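Section 4. Setting Up the Tabletop Storage: Dish Rack, Plate Stand and Mug Tree

This section applies to the Groster tabletop storage set as supplied to shared kitchens and training kitchens. It covers placement of the mat, assembly of the stands, and the loading of plates and mugs. Sections 2 and 3 (unpacking and first wash) must be completed before the steps below are carried out.

4.1 Before you begin

Check that the following items are present:

Tabletop mat, brown
Dish rack, black, with slotted dividers
Plate stand, wood
Mug tree, wood (base, post and pegs)
Round plates, assorted colors
Mugs

If any item is missing or damaged, do not continue. Report it to the equipment desk and quote set number 145.

4.2 Placing the mat

1. Clear the table and wipe it with a damp cloth. Allow the surface to dry fully.
2. Unroll the mat with the smooth side up.
3. Press the mat flat from the center outward. If a corner lifts, turn the mat over for one hour and try again.
4. Leave a margin of table showing along at least one side so that the mat can be lifted for cleaning.

Note: The mat is not a trivet. Pans taken from a stove or an oven must be set down on a heatproof surface. The mat may be damaged by items hotter than 70 °C.

4.3 Assembling the mug tree

1. Stand the base on the mat and insert the post into the center hole.
2. Turn the post clockwise until it stops. Do not use tools.
3. Push each peg into the post until no gap remains.
4. Hold the base with one hand and test each peg with light pressure from the other.

Caution: A loose peg can drop a mug without warning. Replace any peg that turns freely.

4.4 Loading the mug tree

1. Hang each mug by its handle. Do not hang a mug by its rim.
2. Hang the first two mugs on opposite sides of the post to keep the tree level.
3. Leave space between mugs so that they do not knock together when one is removed.
4. Dry the inside of each mug before hanging it.

4.5 Loading the dish rack

The dish rack is intended for plates that have just been washed.

1. Set the rack toward the back of the mat, within reach of the person drying.
2. Place one plate in each slot. Two plates must never share a slot.
3. Allow each plate to lean slightly against its divider. A plate that leans sharply is not seated and must be lifted out and replaced.
4. Leave plates in the rack until no water remains on either face.

Note: Plates up to 26 cm across fit the rack. Larger plates must be dried by hand.

4.6 Loading the plate stand

The plate stand is intended for dry plates in daily use.

1. Place the stand clear of the table edge.
2. Hold the plate by its rim and lower it between the pegs.
3. Load the remaining plates in the same direction. Plates may overlap when seen from the front, but each must rest on its own pegs.
4. To remove a plate, lift it straight up before drawing it forward.

Caution: Do not push the stand along the mat while it is loaded. Unload it, move it, and load it again.

4.7 Fruit and other food items

Whole fruit may be kept on the table during a session but must not be stored in the dish rack or against the plate stand. Wash fruit before it is brought to the mat. Return uneaten fruit to the bowl at the end of the session.

4.8 Checking the layout

Compare your table with the views below. The positions of the stands may be changed to suit the room, provided that the mug tree remains upright and every plate can be reached without moving another item. 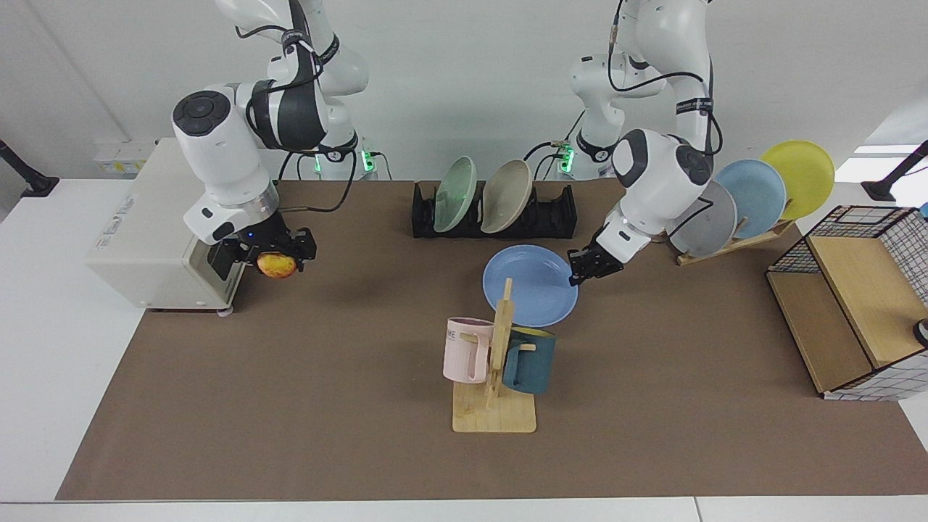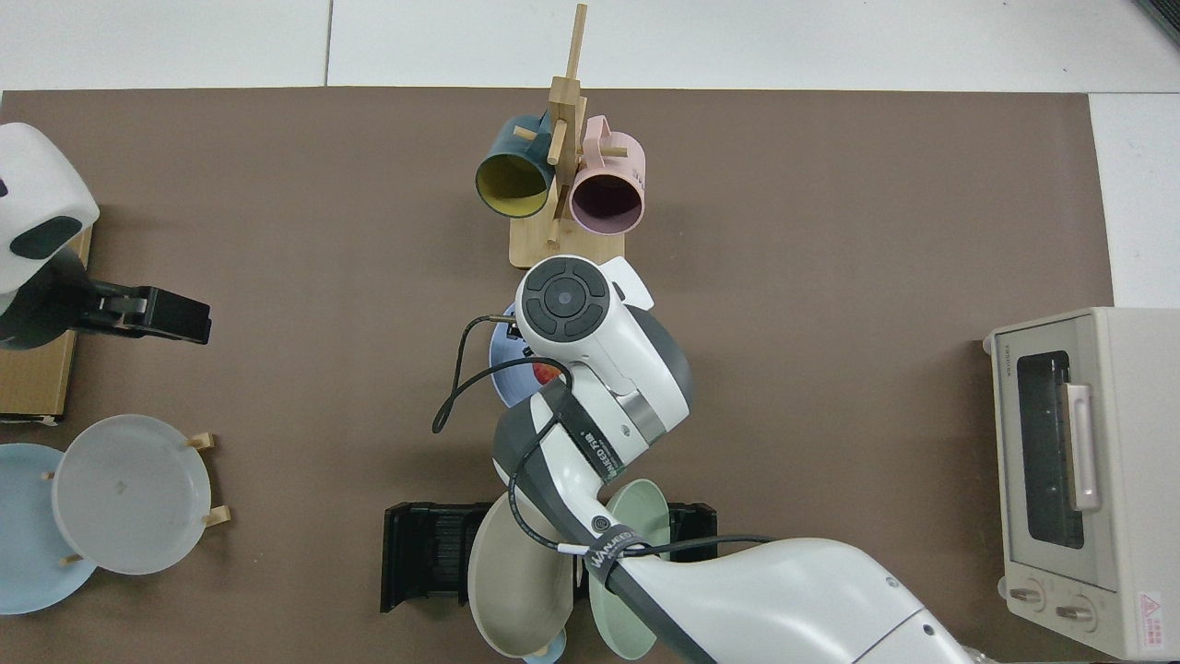
Figures 4-1 and 4-2. Mug tree with two mugs and round plates on the brown mat. The dish rack appears in Figure 4-1.

4.9 Routine care

Wipe the wooden parts with a dry cloth after each session. Do not soak them. Tighten the mug tree post every 7 days, and rinse the dish rack under running water when deposits appear in the slots.

Questions about this section should be addressed to Inese Ots, equipment desk. Requests for replacement pegs should be sent to Rasmus Liepiņa and should state the set number.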